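Unit 7 handout: Notes from the demonstration visit to Skikutwood

Read these before the lab write-up. They cover the visit to the Zilholm workshop at Skikutwood and the parts of it that come back in the September assignment. Room numbers and the bus plan are on the separate sheet.

1. Background

Zilholm builds and programs small work cells for schools and museums. The open day had several stations, and our group was booked at the one called Rey, a two-arm cell set up for contact tasks. A contact task is any job where the tool has to touch something and the force of the touch matters. Wiping, polishing and pressing a button are common cases. Drumming is a good teaching case because a bad contact can be heard from across the room.

2. What to take from the Rey station

The program for one drum pattern has two layers. The upper layer is a list of strike times in milliseconds. The lower layer turns each strike time into an arm motion: lift, approach, contact, release. Students often put all of this into one block of code, and then a change of tempo means rewriting the motion as well. Keep them apart.

The contact point is taught by hand. The operator moves the arm until the tip of the stick touches the drumhead and stores that pose. Every later strike is worked out from it. If the drum is moved, the pose has to be taught again.

Grip matters too. A stick held in a gripper does not bounce the way it does in a loose hand, so the release has to be programmed. If the release comes late, the stick stays on the head and the sound is dull – the presenter played both versions for us.

The controller log for the pattern we heard had 1138 lines. You will get a shortened copy. The pattern itself lasts 2000 milliseconds and then repeats.

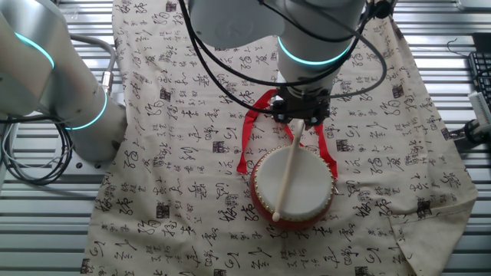
3. Questions raised on the day

Cable routing came up more than once. Cables need enough slack for the full reach of the arm, but loops that are too long can catch on a joint or on the work. Kosovach, the second firm at the open day, runs its cables inside the arm. That is tidier and takes longer to repair.

Someone also asked about speed limits with visitors nearby. The answer was that the limit is set in the safety controller and the drum program cannot change it.

4. For the assignment

Write the strike list for a pattern of your own, up to 2000 milliseconds long. Add a half page on how you would teach the contact point and how you would check it after the drum has been moved. Hand in both parts together, with the strike list as a plain text file.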